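Sameo Fruit and Bowl Set - Clisteck Home & Play

Home > Table > Pretend Food > Sameo

In stock. Item 115. Ships in 8 days, sometimes sooner.

Artificial fruit plus one red enamel bowl. Good for play kitchens, shop windows, sorting games, a shelf that needs some color. Sold as a set, bowl not available on its own (we get asked alot).

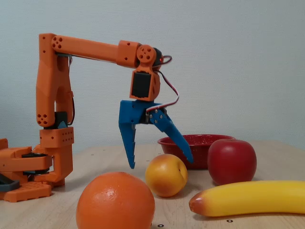
Bowl is 21 cm across, shallow, rolled rim. Speckled red finish, speckle differs from one to the next. Real enamel so it can chip if dropped on tile. Hand wash, dry right away. Ok for real fruit too, not for the microwave.

Fruit is light, holds its shape. Wipe with a damp cloth, no soaking. Color can rub if you use anything stronger than dish soap. Not for kids under 3. 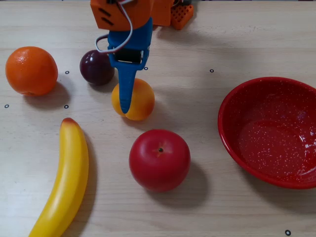
Sameo fruit on a pale wood tabletop, orange at left. Bowl included.

What's in the box
Fruit, assorted
Red enamel bowl
Cloth bag with drawstring
Care card

Picks vary by batch. Need a certain fruit? Put it in the order notes and Hala will check the shelf before packing. No promises on lemons, they go first.

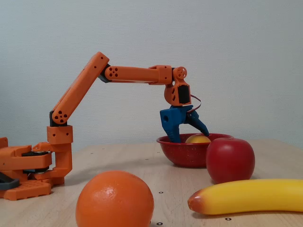 Red bowl with one yellow fruit inside. White flecks in the enamel.

Returns
Within 11 days, unused, in the bag. Chipped bowl on arrival: send a photo of the chip and the box, we replace the bowl only, you keep the fruit.

Customer notes
"Bowl is heavier than I expected, nice. Fruit lives on the counter now." Samira Bataineh
"Bag is a bit small, everything fits if you put the bowl in frist." Maya Zein

Goes with: Hondotska play stove, Khasawneh cotton tea towels.

Bulk orders for classrooms and shops, write to Stavros Stoyanova via the contact form. Price list updated August 10, 2025.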